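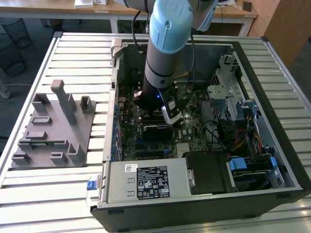 Pustley, 2025-02-03

1/ Fultell has approved the equipment plan for its computer refurbishing line. The plan covers 3 robot arms, one for each bench. Kaan Oral will manage the purchase.

2/ Work inside an open desktop tower sets the requirements: a narrow wrist, a gripper that can reach down to the motherboard, and room for cables.

3/ Each bench has 800 set aside for printed fixtures and 400 for spare gripper parts. These amounts are separate from the price of the arms.

4/ A further 2,000 is reserved for staff training – this sum may not be moved to hardware.

5/ Quotes from Soylu and Kitix were received in January and are under review. Suppliers must state delivery times and service terms in writing.

6/ Questions on the plan should be sent to Ferhat Taşdemir in Purchasing.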